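Method Note 14: On the Removal of the Circle

The protocol ran to 1335 trials and I was hired to annotate 200 of them. Semeniuk station had lost its previous annotator in September. The notes she left were adequate except for one column, headed W, which she had filled in for the first 100 trials and then stopped.

The task was simple. An arm was to place a cube inside a loop drawn in marker on a whiteboard. Two cubes, one green, one blue. The instruction arrived as a line of text, and the instruction named a color. The policy had been trained at Flirnthorpe on 1090 demonstrations, all of them with the loop present. The research question was what the policy would do as the loop was gradually degraded. Gaps were introduced with a fingertip wrapped in cloth. The gap schedule was in Appendix C.

I marked each trial on four fields: cube approached, cube lifted, final position, time to rest. Final position was scored against the loop as inside, touching or outside. Where the line was broken, the scorer was to complete it by eye along the shortest path. I raised this as a source of error and was told it had been raised before.
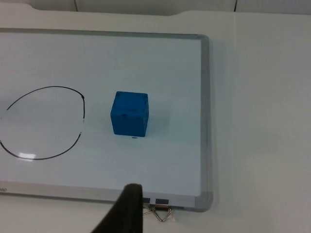 Fig. 1. Wrist view. Blue cube outside the loop, with a gap in the stroke on the side nearer the cube.

In the wrist view the finger always looked larger than anything it was sent to fetch. I learned to ignore it within a day. I learned the marks as well: the scuff on the front face of the blue cube, the short black dash on the board. The dash had no entry in the protocol. I wrote to Flirnthorpe and asked whether it was a reset mark. The reply said that resets were done by template and that the template left no marks.

The first result was the expected one. With small gaps, placement was unaffected. With larger gaps, the arm slowed over the board, and the slowing was proportional to the amount of line removed. I plotted it and it made a clean slope. The Tulen group had predicted a threshold, and there was none.

The second result took me longer. In the last block the loop was erased completely and the instruction was left unchanged. The policy had nothing to place the cube in. The predicted outcomes were a halt, a timeout or a placement at random. I watched the block at normal speed and then at one quarter. The arm took the cube, crossed to the middle of the board, slowed as it had slowed before, and set the cube down where the loop had been.

This has a dull explanation and I wrote it down first. The loop had been redrawn many times but seldom far from the center. The policy had learned the place along with the shape. A control with the board shifted on the table would separate the two, and I recommended one.

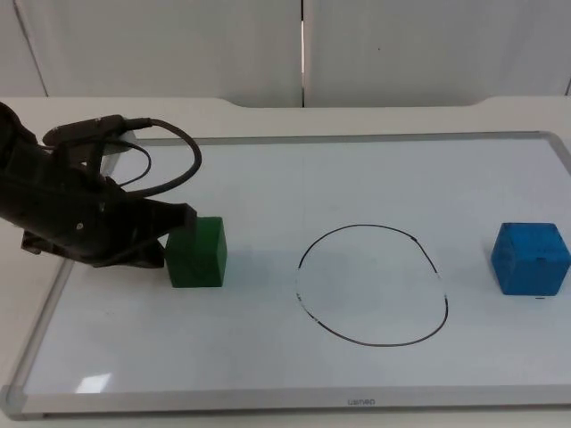 Fig. 2. Fixed view. Gripper at the green cube; loop empty; blue cube at right.

The control was run with the loop drawn, then with the loop erased. With the board shifted, the arm placed the cube by the board and ignored the table. That was also dull. It meant the frame was serving as a reference, and I wrote that down too.

Then I went back to column W. The entries were numbers between zero and nine, with one decimal. I tried them against cube, gap size, time of day and battery state of the clock. They fitted none of these. They fitted the slowing. She had timed, in seconds, how long the arm hung over the loop before it let go, and she had done it by hand, before the slope was known to exist. W was for waiting.

I filled in the rest of the column. It took eleven evenings and was not billed. In the erased block the values are the highest in the set, and they vary very little.

The report went to Pretard on July 20, 2021, with the column included and the heading left as she had it. A reviewer asked for a definition. I supplied one: interval between arrival and release. The reviewer accepted it and asked that the dash on the board be either explained or cleaned off.

I replied that it would be left where it was until the series closed.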